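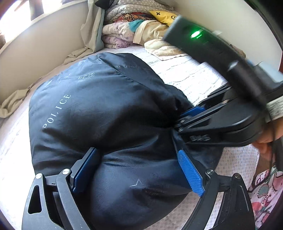 Printed Soft Bags: Gallery

Ondcombe Textile Store, Section 2

The soft bag section covers unframed bags in woven cloth: drawstring sacks, duffels, laundry bags, shoe bags and stuff sacks. Bags with a rigid base or a wheeled frame are kept in Section 4 and have their own page. The register for the whole store stands at 1,683 entries. Entries on this page were selected by Bogumił Ostrowski and the notes were written by Eugeniusz Sikora.

Captions give the common name of the bag, the cloth color, the closure where it has been recorded, and any print or repair worth noting. Fiber content is given only where a sewn label states it or a test has been done. Colors are named by eye in daylight against the store chart. A bag listed as "navy-black" falls between the two darkest blue chips and may look plain black under warm lamps.

Printed bag, navy-black
Large bag in smooth cloth with a slight gloss. "POLICE" in widely spaced pale gray serif capitals. Small line-drawn emblems above the word, one an angular star-like outline, the other a curling rounded form, with tiny lettering underneath. Partial star outline lower down, in thin pale gray line.

Same bag, construction
The top is gathered. A curved stitched seam starts at the gathers and separates the upper panel from the main body. Cloth of this kind takes a crease readily when squeezed, and the small print is hard to read until the panel is pulled flat. Fiber not tested. Origin of the print not established, and the word alone is not taken as evidence of issue.

Laundry sack, undyed cotton
Drawcord in a folded channel, single exit. The cord is a replacement. The original was flat tape, and a short length of it is still caught in the side seam.

Duffel, olive, 85 liters
Capacity as given on the sewn label. Full-length zipper with a storm flap, webbing handles boxed and cross-stitched to the body. One handle has been restitched in a heavier thread - the needle holes from the first row are still open beside it.

Shoe bag pair, brown flannel
Listed as 2 bags under one entry. Hemmed by machine, closed with a ribbon tie. The nap is worn off at the toe end of both.

Stuff sack, red, maker's tab marked Tokine
Coated inside. The coating has started to flake along the bottom seam and leaves a fine dust in the tray. Stored apart, in tissue, and not to be folded on the old fold lines.

Gym bag, royal blue, screen printed
School crest in white ink, cracked across the middle. The cracks follow the direction in which the bag was rolled. Cord ends sealed by melting.

Mail-style sack, gray canvas
Metal eyelets around the mouth, rope closure. Stenciled "Irnia" on the base. The stencil was applied before the base was sewn in, so the last letter runs into the seam allowance.

Tool roll, tan drill
Included with the bags for its ties. Pockets stitched in graded widths, the narrowest split at the bottom. Gift of the Ziółkowski workshop, received in April with its contents removed and listed separately.

Handling and storage notes

Printed panels are checked before a bag is moved. Screen inks fail in two ways: the ink film cracks and stays attached, or it lifts from the cloth in flakes. Cracked film can be handled with care. Lifting film is covered with a sheet of smooth release paper and the bag is not turned inside out.

Smooth dark cloth shows lint, and lint is taken off with a soft brush worked along the weave. Tape rollers are not used over print. Wrinkles are left alone unless they cross a line of lettering. If they do, the bag is filled loosely with tissue and left for two days, then checked again. Irons and steamers are not used on coated or glossy cloth at any setting.

Gathered tops are opened by easing the cloth back from the center, a little at a time. Pulling from one side puts the load on the seam below the gathers, and that seam is usually the first to give way.

Dimensions are taken with the bag empty, flat and closed. Where a volume is quoted, the source is stated in the caption.

Register numbers for the bags on this page are available from the store desk. Requests to see an item should name the section and the caption title. Coated items need a longer lead time - the tray has to be prepared first.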